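Skokurar open day, October 2019

oksana_k
Went to the Skokurar open day. Humanoid at a white desk, and we got 40 minutes with it. 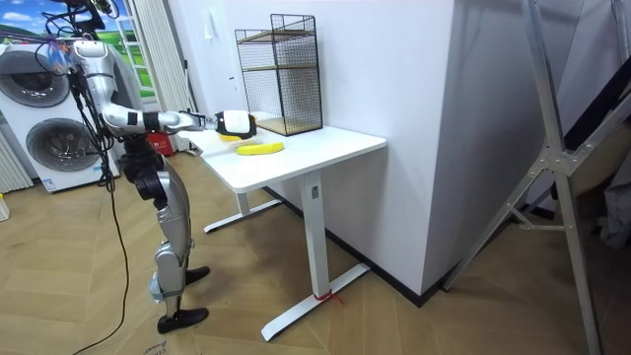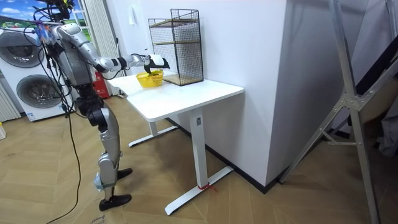 Top: banana on the desk. Bottom: gripper at the yellow basket with something green.

kbugti
Was it worth the trip from Raltulwood? Too slow for me.

oksana_k
Yes. They took questions all the way through.

stojan_kar
I disagree with Kamran. Slow is fine, but I'd want it off those cables.

kbugti
Cables don't bother me. 4 hours on the train does.

anumt
Is there another one at Clalum?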